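Porklow 시뮬레이션 평가 키트 외부 평가자 모집

Lomlow에서 로봇 매니퓰레이션용 시뮬레이션 키트 Porklow의 외부 평가자를 모집합니다. 정식 배포 전 단계의 유상 평가이며, 고용 계약이 아닌 용역 계약으로 진행합니다. 재택 참여가 가능하고 소속 기관이 있는 경우 겸직 허가 여부는 본인이 확인해야 합니다.

평가 대상

Porklow는 탁상 작업 장면을 구성하고, 정책(policy) 또는 원격 조작 입력으로 로봇 팔을 구동한 뒤 결과를 기록하는 소프트웨어 키트입니다. 현재 배포본의 구성은 다음과 같습니다.

장면 모듈: 작업대, 벽면, 선반, 바닥 등 배경과 작업 물체의 배치를 정의합니다. 물체의 초기 위치와 자세는 시드 값으로 고정하거나 무작위로 둘 수 있습니다.
로봇 모듈: 받침대에 고정된 단일 로봇 팔과 두 손가락 그리퍼. 관절 공간 제어와 말단 자세 제어를 지원합니다.
시점 모듈: 작업대 외부 시점과 그리퍼 부착 시점을 동시에 출력합니다. 두 시점의 타임스탬프는 시뮬레이션 스텝 기준으로 맞춰집니다.
기록 모듈: 관절값, 그리퍼 개폐 지령, 접촉 이벤트, 렌더링 결과를 에피소드 단위로 저장합니다.
판정 모듈(코드명 Hyun): 과제별 성공 조건을 검사하고 실패를 유형별로 분류합니다.

과제는 집기, 옮기기, 세우기, 홀더에 꽂기, 정렬하기로 나뉘며 평가용 과제 변형은 총 70개입니다. 변형 간 차이는 물체 배치, 조명, 시점 오프셋, 마찰 계수에 있습니다. 같은 과제 안에서 변형 번호가 커진다고 난도가 높아지는 것은 아닙니다.

이번 평가의 범위

내부 시험에서 우선 확인이 필요하다고 본 항목은 아래와 같습니다. 참가자는 배정받은 과제를 실행하면서 이 항목에 대한 관찰 결과를 제출합니다.

1. 접촉 안정성. 얇은 판재나 가는 막대를 집을 때 손가락과 물체 사이에서 관통, 떨림, 비정상적인 미끄러짐이 나타나는지. 발생 시 물리 스텝 간격과 솔버 반복 횟수를 함께 기록합니다.

2. 판정의 일관성. Hyun의 자동 판정과 사람의 판정이 갈리는 에피소드를 찾습니다. 특히 꽂기 과제에서는 삽입 깊이와 기울기 조건이 따로 계산되므로 어느 쪽 조건에서 불일치가 났는지 구분해야 합니다.

3. 시점 간 정합. 외부 시점과 그리퍼 부착 시점에서 같은 스텝의 물체 자세가 서로 맞는지. 카메라 외부 파라미터를 수정한 상태에서도 확인합니다.

4. 그림자와 가림. 팔의 그림자가 작업 영역을 덮는 조건에서 인식 모듈의 출력이 어느 정도 흔들리는지. 인식 모듈은 참가자가 쓰던 것을 그대로 연결해도 되고, 키트에 든 기본 모듈을 써도 됩니다.

5. 재현성. 동일 시드, 동일 입력에서 궤적이 일치하는지. GPU 모델이 다른 경우 허용 오차는 문서의 부록 표를 따릅니다.

6. 문서. 설치 안내, API 설명, 오류 메시지에서 틀리거나 빠진 부분. 번역투 문장에 대한 지적도 받습니다.

실물 로봇으로의 전이 성능은 이번 범위에 들어가지 않습니다. 실물 장비를 보유한 참가자가 비교 자료를 내는 것은 가능하나 평가비 산정에는 반영하지 않습니다.

참가자 업무

모집 인원은 25명, 평가 기간은 7월에 시작하여 8주입니다. 참가자마다 과제 묶음이 하나씩 배정되고, 기간 중 약 500개의 에피소드를 실행하게 됩니다. 이 가운데 대부분은 스크립트로 일괄 실행할 수 있으며, 원격 조작이 필요한 에피소드는 배정표에 별도로 표시됩니다.

매주 제출할 자료는 실행 로그와 관찰 보고서입니다. 로그는 기록 모듈이 만든 원본을 그대로 올리고, 편집하거나 이름을 바꾸지 않습니다. 관찰 보고서는 제공된 양식에 맞춰 작성하되 재현 절차, 시드, 설정 파일의 차이(diff), 기대한 동작, 실제 동작을 반드시 포함합니다. 스크린샷만 첨부된 보고는 접수하지 않습니다.

중간 배포본이 한 차례 나올 예정입니다. 배포본이 교체되면 그 시점까지 보고한 항목 중 수정된 것을 다시 실행하여 결과를 확인해야 합니다. 교체 이전 버전의 로그는 평가가 끝날 때까지 보관하십시오.

원격 조작 입력은 키보드, 게임패드, 6자유도 마우스를 지원합니다. 손 추적 입력은 실험 기능이며 이번 평가에서는 꺼 둔 상태로 진행합니다.

지원 자격

필수
파이썬으로 작성된 시뮬레이션 또는 로봇 제어 코드를 읽고 수정할 수 있는 분
좌표계 변환, 역기구학, 그리퍼 제어의 기본 개념을 이해하는 분
리눅스 환경에서 GPU 드라이버와 컨테이너를 직접 설정할 수 있는 분
오류 보고서를 한국어 또는 영어로 명확하게 쓸 수 있는 분

우대
강체 접촉 시뮬레이션 엔진의 파라미터 조정 경험
모방 학습 또는 강화 학습 정책의 학습 및 평가 경험
소프트웨어 품질 검증 또는 시험 자동화 경험
손목 카메라를 사용한 물체 인식 경험

학력과 경력 연수는 보지 않습니다. 대학원생도 지원할 수 있습니다. Lomlow와 경쟁 관계에 있는 시뮬레이션 제품의 개발자는 지원서에 그 사실을 기재해 주십시오. 기재했다고 해서 자동으로 제외하지는 않으며, 접근 권한의 범위가 달라질 수 있습니다.

장비 조건

외장 GPU가 장착된 리눅스 워크스테이션이 필요합니다. 가상 머신 위에서의 실행은 렌더링 경로가 달라 인정하지 않습니다. 클라우드 GPU 인스턴스는 세션 중 하드웨어가 바뀌지 않는 상품에 한해 사용할 수 있고, 이용 요금은 지급되는 평가비에 포함된 것으로 봅니다. 저장 공간은 렌더링 출력을 모두 남길 경우 크게 늘어나므로, 배정 후 안내되는 보존 설정을 적용하십시오.

계약 및 보상

평가비는 주간 제출물 검수 후 지급합니다. 단가와 세금 처리 방식은 서류 통과자에게 보내는 계약서 초안에 명시됩니다. 검수 기준은 발견한 결함의 수가 아니며, 결함이 없다는 보고도 로그와 절차가 갖춰져 있으면 동일하게 인정합니다. 보고서를 늦게 낸 주의 평가비는 다음 정산으로 넘어갑니다.

평가를 완료한 참가자에게는 정식 배포본의 연구용 라이선스를 제공합니다. 상업용으로의 전환은 별도 협의 사항입니다.

비밀 유지 대상은 미공개 과제 변형, 판정 모듈의 소스, 다른 참가자의 보고 내용입니다. 참가자가 자체적으로 개발한 정책과 인식 모듈의 권리는 참가자에게 있으며, Lomlow는 가중치나 소스의 제출을 요구하지 않습니다.

지원 방법

지원서에는 사용 예정 장비의 사양, 관련 작업 이력, 주당 투입 가능 시간을 적어 주십시오. 공개 저장소가 있으면 주소를 첨부하고, 없으면 직접 작성한 코드 일부를 압축 파일로 제출하면 됩니다. 자기소개서는 받지 않습니다.

서류를 통과하면 짧은 실행 시험이 있습니다. 시험용 컨테이너를 내려받아 지정된 꽂기 과제를 구동하고, 일부러 잘못 설정해 둔 파라미터를 찾아 보고하는 방식입니다. 제출은 오후 6시에 마감하며 시험 당일에는 설치 관련 문의만 받습니다.

테이블 과제의 장면 출력은 아래와 같습니다.

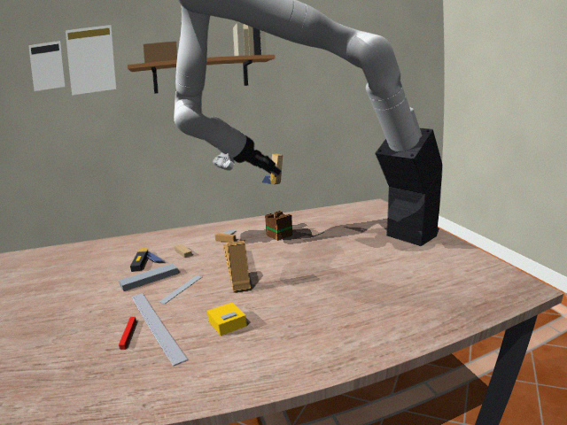
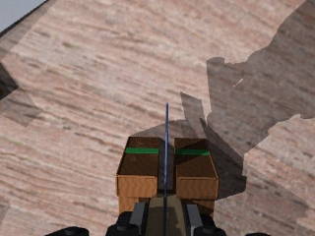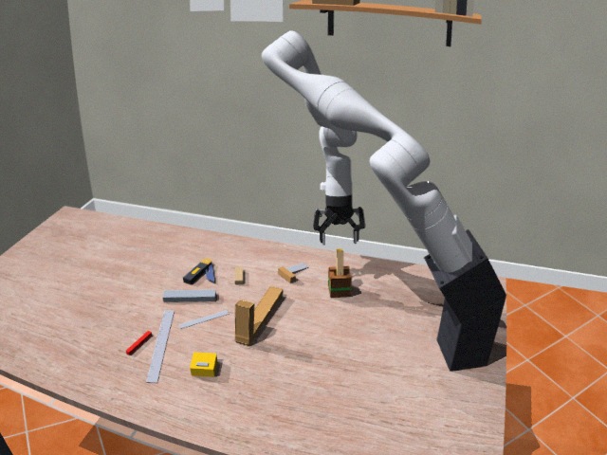 Porklow 테이블 과제 렌더링. 첫 번째와 세 번째는 외부 시점, 두 번째는 그리퍼 쪽 시점.

문의 담당: Lomlow 평가운영 라종대
지원서 양식은 본 공고의 첨부 파일을 사용하십시오. 문의 시 제목에 [Porklow 평가]를 넣어 주시기 바랍니다.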